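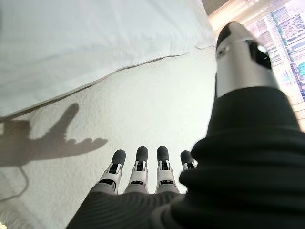
Slide 1. Hand open over the towel layer, black sleeve on, wrist view.

Title and scope. The talk covers one cell, the linen cell at Lyons, and only the hand end of it: fingertips, sleeve, wrist view, start-up check. Arm calibration is in the Horard talk. Skip the intro if the session is running late and go straight to the slide.

Point at the fingertips first. Dark pads, light housings behind them, slots and openings at the joints. The slots are where lint gets in. Terry cloth sheds more than sheeting, and the frayed corner at bottom left of the slide is typical of a towel we should have pulled from the stack.

Cleaning interval. Pads are wiped every 50 cycles with a dry cloth. Joint openings are brushed at the end of each shift with the hand powered down and the fingers extended. Do not use compressed air. We did in the first month and drove lint further into the second joint on two fingers. Both went back to Irnska for cleaning.

Pads are replaced at 3,000 cycles or at the first visible cut, whichever comes first. A glazed pad still passes the grip test on terry and fails on smooth sheet, so run the test on sheet. Pause here for questions on pad life. There are usually some.

Sleeve. Pull it forward to the knuckles and leave the slack at the wrist. The folds behind the thumb on the slide are correct. If the sleeve is pulled tight at the wrist, the thumb loses travel at full spread and the controller logs a soft limit fault. We logged 11 of these before somebody looked at the sleeve. Check that the ribbed edge has not crept over the first joints. Wash the sleeve separately, no softener. Softener residue transfers to the pads.

Light. The window is on the thumb side. Mention the glare on the thumb housing and the soft shadow of the hand on the cloth. The edge finder in Runus looks for the dark line where the upper sheet lies on the terry. The shadow of the hand can give it a second line. Current settings:
- exposure locked before the first pick, auto exposure off
- search region kept clear of the shadow side
- edge threshold 189, set with the hand open
- recheck after 3 p.m., when the sun comes around

A blind would be simpler. It has been on order since September.

Start-up check, in order. Home the arm. Open the hand with the thumb at full spread. Hover over the cloth and hold. Compare fingertip height across the four fingers in the side view, not the wrist view, where the sleeve hides part of the far finger. Close to light contact, open, repeat once. If one tip lags, stop and brush the joint before touching any gains.

Fault recovery. When the hand stalls with cloth in the grip, release the thumb first, then the fingers together. Releasing the fingers one at a time drags the sheet edge and the next pick misses. Cut power before freeing cloth by hand.

Open item: pad wear against cloth type. We have cycle counts by shift but they are not split by terry and sheet. The logging change goes into Runus with the next release.

Next slide, spare parts list. Leave it up during questions.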